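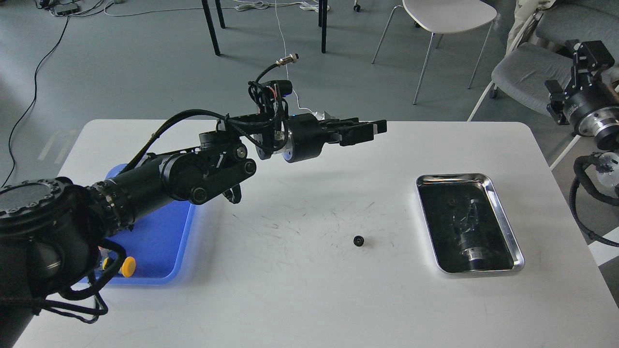

Sorting trays and small parts: frequently asked questions

Elladton sells shallow trays and small-part storage for repair benches, panel shops and teaching labs. The questions on this page come up most often by phone and email. Prices and stock are on the product pages.

Last updated 11 June 2025

Which tray should I buy first, plastic or stainless?
Most customers end up with both. A colored plastic tray is good for parts that are waiting to be worked on, and blue shows up well on a white table. A stainless tray is better for anything that has been oiled or needs to be wiped down between jobs. If you are buying only one, buy the plastic one.

Do dark parts get lost in a stainless tray?
They can. The bottom of a stainless tray reflects whatever is above it and often looks dark, so a small black gear is easy to miss. Put a sheet of white paper in the bottom, or keep dark parts in a colored tray. Our Istunska liners are white and cut to fit the stainless trays. They are sold in packs of 4.

Can I put gears and other loose parts straight on the table?
Yes, if the surface is clean and flat. Lay gears on their sides so they don't roll. Move them to a tray before you leave the bench.

How should I lay out pushbuttons and contact blocks?
Loose rows work well. Leave enough room to pick up one piece without dragging the next one along. Mushroom-head buttons don't stand up reliably, so lay them on their sides. Keep contact blocks next to the buttons they go with if you are sorting by set, or in a row of their own if you are counting stock.

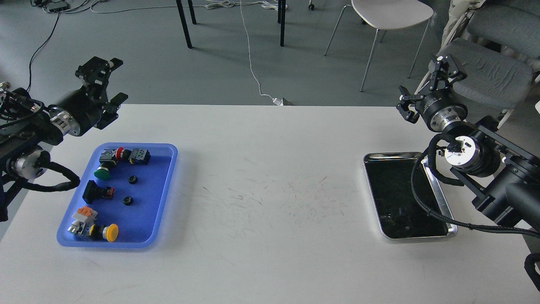

If the tray is for a training class, sort by set. Students find the matching block faster and there is less to put away at the end.

How many pushbuttons fit in one tray?
It depends on the bodies. A button with a contact block attached takes up much more length than a bare head. Lay out one row with your own parts before you order, then work from that.

Will screw terminals scratch the plastic?
Over time, yes. The marks don't affect use. Stainless trays scratch too, and it shows more on the rim than on the bottom.

How do I get gray streaks off a white tabletop?
Try warm water and dish soap first, with a soft cloth. For metal marks, use a melamine sponge with light pressure. Do not use scouring powder. It dulls the finish and the next marks will be harder to remove.

Can the trays go in a dishwasher?
Stainless trays can. Plastic trays should be washed by hand in water no hotter than 80 °F if they have a Babić label holder attached, as the adhesive softens. Without the holder, normal hot tap water is fine.

Do you sell lids?
For the plastic trays only. The Sonosura lid snaps on and lets the trays stack. It does not fit trays bought before March, which had a thicker lip.

Is there a discount for schools?
Yes. Orders over $200 ship free to any school address. The classroom bundle is $189 and does not qualify on its own, but adding a pack of liners will bring it over the limit.

Can I return a tray I have used?
Unused trays can be returned for a full refund. Used trays can be exchanged if there is a crack or a sharp edge. Send us a photo of the damage along with your order number.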